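The second life of household machines

When I moved to this country I was surprised how quickly people replace things. A washing machine makes a strange noise, and one month later it stands on the street with a paper that says "free". In Trareck, the town where I grew up, there was a repair shop on almost every corner, and a machine had many owners before it died.

I am not against new things. But I think we lost a skill, and I think the prices push us to lose it. Last June I asked the shop Rashidi to change a door seal. The part was 72 dollars and the work 80 more. A new machine in the store next door had a big sign and easy payments. Most people will choose the sign, and I understand them.

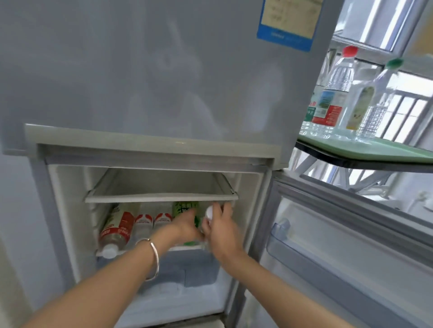
Reaching into the middle compartment of a refrigerator.

My opinion is that the maker should sell the parts at a fair price for as long as people still use the machine. Also the instructions should be open. A neighbor of mine paid 127 dollars only to hear that the part for her dryer is not made anymore - and the dryer was not old.

Some will say that repair is slow and new machines use less power. This is sometimes true. Still, I would like to make this choice myself, with the real costs in front of me, before the old one goes to the street.

April 2019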